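Service Plans for Two-Handed Robots Should Be Judged on Ordinary Goods

Buyers of two-handed robots are usually shown a price for the machine and a separate price for its care. The Jisach plan, offered by Achterberg, covers 17 service visits and 400 hours of remote support. It is a generous plan on paper. In our view it measures the wrong thing.

A shop or a care home needs to know whether the hands can manage tongs, a glass jar and a soft pack of wipes in the same hour. The plan makes no promise on this point.

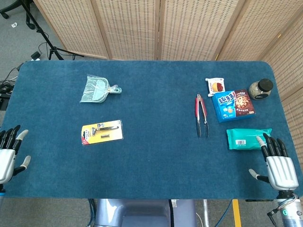

Dolores Ostrowski has written to us that no supplier can fairly promise results on goods it has never handled, and that buyers who ask for this will simply pay more.

Her objection has merit. A supplier could still publish a list of 140 common articles and state its results for each. Until Achterberg does so, institutions should sign for one term only and keep the right to leave.

Related items
Vitex Grip Kit: Terms Compared
Muka Lease Plans Under Review
Letters on Remote Support, April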